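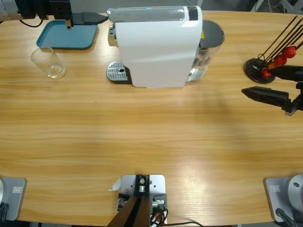 Week 3: Driving two arms at once

OK, so last time we pushed a single arm around by hand and recorded where it went. Today you get two of them, and you drive both by remote control. The coffee task is the one everybody asks about, so I'm starting there.

Before you touch the controls, look at the table from your chair. The capsule machine sits between the arms, with the brewing head facing left and the water tank on the right. That means the left arm has the short trip to the spout, and the glass is on its side too. I like to say my plan out loud first (yes, I talk to myself in the lab!) - which arm goes, which arm waits, and where the waiting one parks.

How I want you to record

1. Start with both grippers well clear of the machine. Hold still for 3 seconds, then move.

2. Move one arm at a time for your first 12 demonstrations. You'll want to use both. Please don't, you'll get your turn.

3. Come at the glass slowly and from the side. Clear glass is hard to judge on a monitor, and I've bumped plenty of them myself.

4. If you fumble a grasp, back off and try again without stopping the recording. I keep those! A policy that has only seen perfect grasps has no clue what to do after a bad one.

5. Label the run right away in Selum. Last January we ended up with 358 runs marked "misc" and I'm still a little sore about it.

What we do with it

The class set stands at 1,217 runs, all tasks together. Ecaterina Nedelcu will show you how to trim the dead time at either end and load everything for training. Read the Petridis handout on action chunking before then - just the first half, the math in the second half can wait until we need it.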